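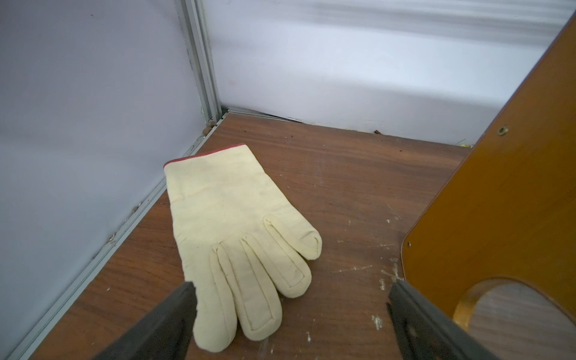

Sorting Gloves at Plumungate: What Changes When a Gripper Joins the Laundry Room

Project report, Workplace Technology course
Aníbal Carhuamaca

1. Why I picked this site

My aunt worked in an industrial laundry, so I grew up hearing about gloves. Bakeries and foundries send them out by the sack, they get washed, and then a person has to pick up every single one, look it over and decide whether it goes back to the customer. Plumungate, the laundry in Brena where I did my placement, is trying out a robot arm for the picking part, and I got to spend 9 shifts next to it in February. I loved it!

2. The work before

Four people work the glove table on the day shift. In one week they handled 3977 gloves, by the table's own log. Each glove is picked up, turned over, checked for worn seams and burns, and dropped in a bin. The people I talked to were proud of how fast they can feel a thin spot through the padding (I tried, and I can't). What they didn't like was the reaching. Sore wrists came up in every interview.

3. The work now

The arm has its own small walled cell with a wood floor panel. Gloves go in one at a time, the arm grips them and hands them over to the inspection side. Its software is called Saha, and the line was put together by an outside firm, Plurkier. A camera near the gripper looks down at whatever lies between the two fingers.

Gloves are a hard thing to pick up. A heat-resistant cotton glove with quilted padding lies flat, but the fingers puff up like little tubes and point different ways, and a pale glove with gray smudges looks different to the camera than a clean one. On my best day of counting, the arm got 97 gloves out of the cell before lunch. A person does that many before the first coffee. But the person also has to stop and shake out her hands, and the arm keeps going at the same pace until somebody turns it off.

4. What people told me

Nobody at the table has lost hours so far, and the manager put in writing that this holds through the trial. Still, the jobs have shifted. One sorter now spends most of Tuesday clearing stuck gloves and wiping down the cell – she calls it babysitting, though she also asked for the training manual so she could read it at home. Two others said they miss talking, as the new layout puts them farther apart. The fourth was happy to have only inspection left, the part she thinks takes skill.

5. What I would do differently

I should have timed the stoppages from the first shift. I only started on the third, so my table of delays has a hole in it. I would also interview the night crew, who inherit whatever the cell leaves behind.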